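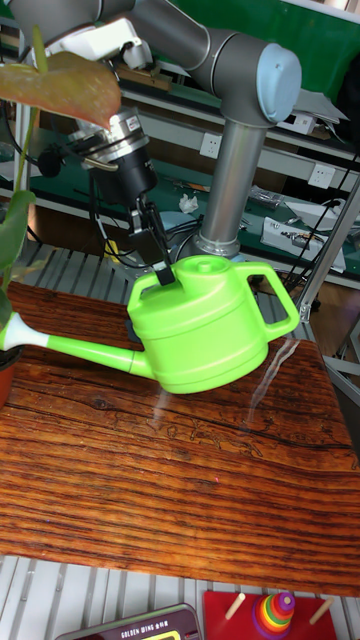 Does putting an arm on the bench mean fewer people on the bench?

At Grilton it has meant the same number of people doing a different set of tasks, and the split between those tasks is still moving. I keep the handling records, so what follows is mostly from them, with some opinion at the end.

2025-05-21

## What the arm does

The arm picks household objects up by whatever part we have told it to use, lifts them clear of the surface, holds, and sets them back. We test for firms that want to know whether their goods can be handled by automated packing lines. Until March this was done by hand with a spring balance and a clipboard. A person lifted the item by the rim or the handle, read off the tilt against a printed card, and wrote it down. On a good shift a pair of people got through enough lifts to satisfy one client. On a bad one they argued about the card.

The watering can is a useful case. It is light, it has a long spout on one side and a big looped handle on the other, and the obvious place for a human hand is the worst place for two narrow fingers. Gripping by the top rim gives the fingers something thin to close on. The can then hangs with a slight tilt, and the tilt is what we want to measure. Fill it with any water at all and the whole exercise has to be done again, with a new grip height and a slower lift.

The log for the new cell stood at 2,505 lifts when I pulled it this morning. Of those, 1,234 were on objects with a handle, which is the category clients ask for most.

## What changed for the operators

Zahira Lumenta and Yusri Chin used to do the lifting. Neither does now, except to check a result that looks wrong. Their shifts are made up of the following:

- choosing grip points and entering them
- swapping objects and surfaces
- reviewing failed lifts and giving each one a cause code
- clearing the log of lifts that should never have counted

The third item takes the most time by a wide margin. We began with 16 cause codes, written by me, and I thought that was generous. Within a fortnight the code for "other" was the most used. Zahira rewrote the list from the actual failures and it is now shorter and better. "Slip at rim" and "slip at lid" are separate entries. I had them as one, which hid the fact that a loose lid fails in a different way from a smooth rim.

Yusri's wrists have stopped hurting. He asked me to put that in. He also asked me to put in that he finds the new job duller between faults and more tiring during them, and that a shift with long quiet stretches is harder to get through than one spent lifting. I have no column for this in the records.

## Surfaces

A point for anyone setting up something similar. The surface under the object matters more than we allowed for. A glossy board with strong grain is fine for a person, who ignores it. It is less fine when you are judging clearance by eye from a screen, as a reflection can pass for contact. Ningsih Kusuma now runs the set-down checks and she has settled on a fixed pause before release. It costs time on each cycle. I was against it and have dropped the objection, as the repeat rate came down enough to pay for it.

We have kept both the shiny and the matt boards in use. Clients do not get to choose what their goods will be set down on either.

## Staffing and pay

Lorenz Haslinger manages the floor and his plan assumed that one operator could mind two cells. We tried it with the second cell at the Ganley unit running soft packaging. The arithmetic works if faults arrive evenly. They do not. They come in runs, usually after an object change, and both cells tend to change objects at the start of a shift. Staggering the changes by an hour helped a little. For now it is one operator per cell, with the second person on cause codes for both.

Pay grades have not caught up. The job sheet for both operators still says "manual handling". Hidayah Subramaniam has sent in a revised description with grip selection and fault review listed as skilled tasks, and the reply was that it would be looked at with the yearly round. My view is that it should be done sooner. If the person picking the grip point gets it wrong, every lift in that batch is waste, and at our batch sizes that can be most of a day.

## Next

The target before we report to Grodmont is over 3,000 lifts. We should reach it without extra shifts if the gripper fingers last. The pads on the current pair are wearing on the inner edge, and the Mallet spares are a slightly different thickness, so the zero will need setting again when they go on. Ningsih wants to do that between batches. I would like it done before the next handled set, as a change part way through would leave me with two sets of tilt figures that can't be compared.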